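Saturday at the Brudthorpe open house

We got to the Clulteo building at 10:30, paid nothing, and signed in at the desk. It has 14 rooms on two floors, and most were open. The parking lot holds 200 cars and was full by noon.

Room 353 is the one I liked best. It has wood tables with a pale grain, set up with plates and a metal tray with a dark flat bottom. A small blue cube was in the corner of the tray.
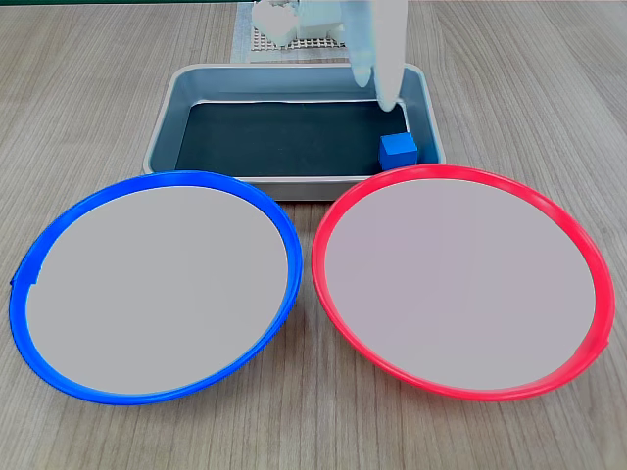 Food and getting there

Soup and rolls were sold by the Zieliński bakery next door. Cash only. The Dramorden bus stops across the street, and the last one back leaves at 5:40.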